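MEDIA RELEASE

August 27, 2019

Bratico extends regional internet service to the Grendidley district

Bratico is pleased to inform that its fixed wireless service is now open to all households and businesses in the Grendidley district. The work started in February and was completed one week before the planned date.

With this extension, 3,884 addresses can order a connection. Of these, 1,116 had until now no other choice than satellite, and many customers told us that in the evening hours they could not make a simple video call. The new service is offered at a speed up to 100 megabits per second, with no data limit and no contract longer than one month.

The network was designed together with Masanja, our engineering partner, and the billing and customer portal are supplied by Vastatex. Eight new towers were built for the project. Two of them stand on farm land, and we want to thank the families who agreed to have the access road pass by their paddocks during the harvest.

"We have received letters from Grendidley for many years, and I have kept most of them," said Tobias Whitfield, General Manager of Bratico. "People wanted to do their school work, their banking and their farm orders from home. I am glad that we can now answer these letters with a yes."

Existing customers of Bratico in the neighbouring towns do not need to do anything. Their plans and prices stay the same, and their modems will continue to work as before.

Installation is free of charge for orders received before the end of the year. A technician will visit the property, check the signal and fix a small antenna to the roof. The visit takes about two hours and an adult must be at home. Tenants are kindly asked to get the written permission of the owner first.

Orders can be made on the Bratico website, by telephone, or at the counter of our Grendidley office, in the centre of town beside the library.

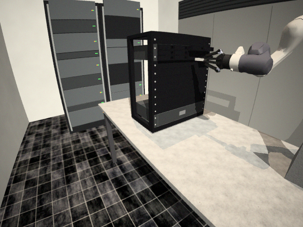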